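Bread basket

A bread basket is a shallow open container in which bread is carried to, and then ignored on, a table.

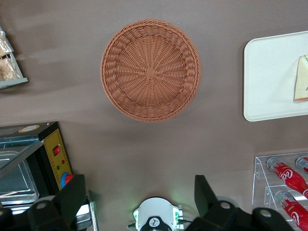 A round wicker bread basket with a braided rim, on a café-style counter.

The term covers a wide family of vessels, from the long trough made for baguettes to the small oval given to a party of two who asked for more. The round wicker form is the one most people picture when they hear the words, and it is the main subject of this article. For the agricultural sense (a region that grows a great deal of wheat and is seldom thanked for it), see Breadbasket (geography).

Construction

Most round baskets begin at the center. Several stiff strands, called stakes, are crossed over one another and bound, and the free ends are spread out like the spokes of a wheel. Thinner strands, the weavers, are then worked over and under the stakes until the base is as wide as the maker wants or the material runs out. The stakes are bent upward to form a wall, which in a bread basket is low, and their ends are turned down and braided into a border.

The border does most of the structural work and gets most of the handling. A thick one keeps the basket round and gives the server something to hold. It also collects crumbs with an efficiency that no dustpan has matched. The Sataler pattern, a catering style with an extra-wide braid, was sold on the strength of its rim and returned, in many cases, on account of what was living in it.

Wicker is a method of weaving and can be done in willow, rattan, reed or plastic. Retailers use the word as though it were a plant. Iwona Witkowska's handbook Baskets for the Table lists 437 trade names for table baskets and concludes that 400 of them describe the same object.

Use

In restaurants the basket is usually lined with a cloth or paper napkin, which keeps crumbs in and hides the last roll from polite company. On self-service counters it tends to share space with trays, wrapped baked goods, a small oven and a stand of soft drinks, and is often set out before there is anything to put in it. An empty basket is understood by customers as a promise and by staff as a thing to move when wiping down.

At home the basket holds bread for the first month. After that it holds keys, batteries and a lemon.

Care

Crumbs are removed by turning the basket over and tapping the base. Stubborn ones yield to a dry brush. Natural wicker may be wiped with a damp cloth and left in moving air, but soaking loosens the weave, and a dishwasher will produce something closer to a nest.

The Clultanthorpe dispute

The town of Clultanthorpe has held a basket fair every February for longer than its records can support. Its best-known quarrel concerned depth. The weaver Aileen Marquez entered a basket 2 inches deep in the bread class and was told that it was a tray. She entered it the next year as a tray and was told that it was a basket. The rules now define a bread basket as any woven vessel from which a roll does not escape when carried at walking pace, and the test is performed with 9 rolls.

See also

Abella weave
Bread plate
Proofing basket
Sustari tray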